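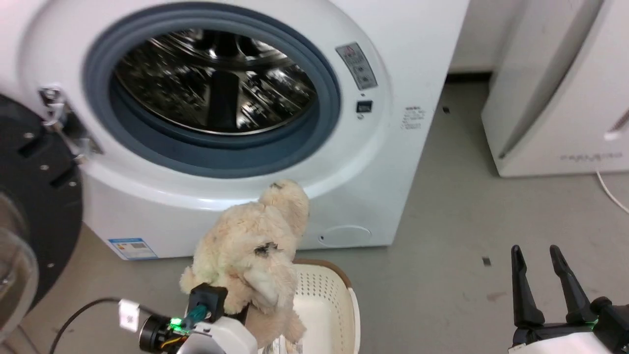 A plush toy on its way into the washer, held in the left gripper.

Home | Opinion | Schools | Letters | Archive | About

The laundry robot and the lesson plan

February 27, 2024

My daughter's school in Fernville has a robotics club, and the robotics club has decided to do the wash. I have been to two of the open evenings now, and I have read the handout the club gives to parents, and I have sat on a folding chair and watched a pair of mechanical hands deal with a basket and a front loader for most of an hour. I came home with doubts both times. The second time I had more of them.

Let me say what I liked first, because I will be accused of liking nothing. The students know their machine. A ninth grader explained to me why the two hands are driven separately and why that makes the work harder to learn, and she did it without looking at a slide. The wiring was done by students. So was the mounting. When something went wrong they swore quietly and got out the hex keys, and I would rather have a kid learn that than almost anything on the state test.

My trouble is with what the club says it is doing, and with what the rest of us have agreed to believe about it.

The handout says the project, which the students named Bradirska, will "teach the robot to do household chores." That is a big claim for a club that meets after school in June weather and January weather alike and has the use of one washing machine. What the students do is drive the arms themselves, by hand, over and over, while the computer records. They pick up an item, bring it to the open door, put it in, and start again. The plan calls for 600 recorded runs by the end of the year. After that a program is trained on the recordings, and the arms are supposed to do the job with no student driving.

I asked how many of the 600 were done. The answer was 50, and several of those would have to be thrown out since the item had slipped or the driver had bumped the door.

I don't hold the number against them. Data is slow to make. What bothers me is that the handout was written as though the last step were the only step. A parent reading it would picture a robot doing laundry. A parent standing in the room sees a teenager doing laundry through a robot, which takes much longer than doing it without one and is much more tiring. These are very different things to be proud of, and the second is the true one. Why not print that?

I know the answer, and it is money. The club was started with a grant from Eze, the software firm out by the highway, and it is entered in the regional meet at Lilton in the spring. Sponsors like verbs. So do judges. "We recorded a lot of careful demonstrations and learned which ones were bad" does not look good on a banner. "Teaches robot to do laundry" does. The students have worked this out already. I heard one of them correct another in front of visitors, telling him to say "it picks up" instead of "I pick up." That small correction has stayed with me longer than anything the arms did.

We tell children that engineering is where you can't fake it, where the bridge stands or falls. Then we put them in a contest that pays for the sales pitch. The score sheet for Lilton was pinned up by the door, and I read it while I was waiting for coffee. There are points for presentation, points for impact, points for what the sheet calls vision. There is a place for results. There isn't a line anywhere for saying clearly what doesn't work yet. If I could add one thing to that sheet it would be that line, and I would make it worth as much as the vision.

Now to the toy. A stuffed animal is not laundry in the way most of us mean it. It has a round head and a long floppy body, so there is always a part of it to grab. I asked why the club had started there and was told, fairly enough, that you start with what works. A fitted sheet is nearly impossible. A sock disappears into the bottom of the basket. A plush toy sits up and waits for you. Good reasoning. I would have done the same.

But look at how the task has been trimmed. The door is already open when the run begins. The basket has been set right under it. The driver doesn't sort anything, measure soap, choose a cycle, or check a pocket for a pen. No one reads a care label. Each of those cuts is sensible and each makes the project possible, and together they leave you with a job called "laundry" that is really "move soft thing from low place to high place." I want the students to say that sentence out loud. I think they would find it interesting. It would lead them to ask which of the missing parts is hardest, and whether the hard part of washing clothes was ever the lifting.

I do most of the wash in our house. The lifting is nothing. The work is in remembering that the blue shirt bleeds, that the game is tomorrow and the uniform is still in somebody's bag, that the towels have been sitting in the drum since morning and will need to go around again. A pair of hands that could load the washer would save me very little. I told one of the students this and he looked at me as if I had insulted his dog. I was sorry about it in the car. I still think I was right.

There is a larger complaint, and here I may lose some of the people who have nodded along so far. The job these kids are practicing, hour after hour of steering arms so a program can copy them, is a job that adults are now hired to do. Maybe it will be good work. Maybe it will be dull and badly paid, which is how it sounds to me. Either way, the school calls it enrichment. When I raised this I was told that repetition teaches patience. It may. So does stacking chairs, and we don't send out a handout for it.

What would make me less sour? Let each student on the driving rotation do fewer runs and write more about them. Which grips failed, and what was the hand doing just before? Have them train on a small batch early, even if it goes badly, so they meet the failure in the fall and not the week before Lilton. There are 11 students in the club and I would guess that only a few of them have touched the training side at all. The rest drive, or carry things, or make the poster. Rotate them through. A kid who has only ever steered the arms has learned to steer the arms.

And let them show the thing honestly at the open evening. Put a sign on it that says a student is driving. Invite a parent to try it. I tried it for a minute or so at the end, and it was humbling, and I learned more about what robots can't do from that minute than from the whole handout. My own depth perception was useless. I closed the gripper on air again and again while a line of children waited for me to quit.

I should add that the principal thinks I am being hard on a club that keeps kids busy and happy until the late bus. I take the point. They do seem happy. The room was loud in a good way, and when the toy cleared the rubber and dropped in on my second visit, a cheer went up, and I cheered too. I would only ask that somebody tell them what it was they were cheering for. It was a person who did that, with a lot of practice, using a difficult tool. That seems to me worth a cheer. It also seems to me worth getting right on the handout, which goes to the printer again next month and which, as of this week, has not been changed.

The writer is a parent of a student at the school and an occasional contributor to this page.

Comments (4)

rinsecycle
My son is in this club. He has read your column and is mad at you, but he also told me the "it picks up" thing is true and they all do it. So, thanks for an interesting dinner.

Fernville Dad
Every science fair in history has oversold itself. I built a "volcano" in fourth grade. No geologist complained. Let the kids have their banner.

oldshopteacher
Agree on rotating them. In any build club, two kids end up doing the software and everyone else holds the flashlight. You have to force it or it doesn't happen. Disagree that the driving is wasted time. You get a feel for where the arm runs out of reach that you can't get from the screen side.

k_marsh_lane
What happens with towels? I'd pay to see towels.

Recent in Opinion

The new bus map leaves out the east side
Keep the library open late
What a science fair judge can't see
Letters: the pool, the parking lot, the geese
Why our band program needs a room with a door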